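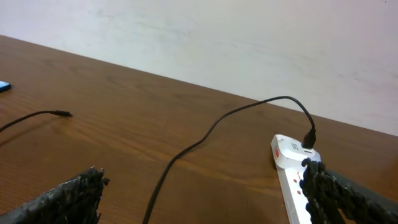
Angharad Parri writes that her Akmont strip came with a promise to "protect everything on your desk" and asks if she should believe it. I wouldn't. Look for a joule rating – if there isn't one, you bought extra outlets.

Does switching the strip off save money?
A little. Trikitura's ad claims 40 dollars a year. I'd like to see the math.

Can I plug one strip into another?
No.

Are pricey cords better?
Gunness wants 165 dollars for a 3-foot cord. Keep your money.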